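**Drova lab teaches its arms to hesitate, and it pays off**

Thu 30 November

It has been a long autumn for the small manipulation group at Drova, and we are very happy to report that the method they have been fussing over since February finally has numbers behind it. Ruxandra Stanciu and her colleague Ronaldo Marinho have been training a two-armed robot to handle everyday things on a tabletop (cans, small cases, containers and the like), and their idea is a pleasantly simple one. When the controller is unsure of its next move, it slows down and looks again before committing to it.

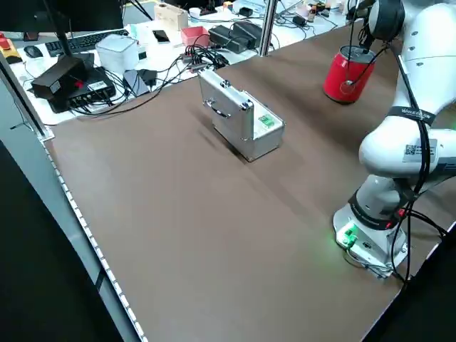 The group calls the method Fosgate, after the street where Ruxandra used to live, and it was trained on 1,192 demonstrations, all of them recorded by people guiding the arms by hand. Elin Mathias, who joined the team for the summer and then kindly stayed on, went through every last one of those recordings and marked the moments where the person doing the guiding had paused. Those pauses became the training signal for when the robot ought to pause too!

The comparison was made over 12 tasks, with the same arms and the same objects throughout. Fosgate beat the group's older controller on seven of them and matched it on the other five, and the gains were largest where two things had to line up closely.

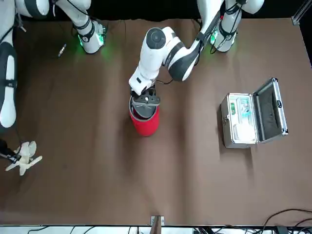 "We expected it to be slower, and it is, a little," Ruxandra told us over a very late lunch. "But it drops less, and I'd much rather wait for it than pick things up off the floor."

Marina Stamatopoulos is now preparing the recordings for release, together with Elin's pause labels, and the write-up is with Lowri Trevor for a last read. Colleagues at Sullholm will be trying the method on their own arms next.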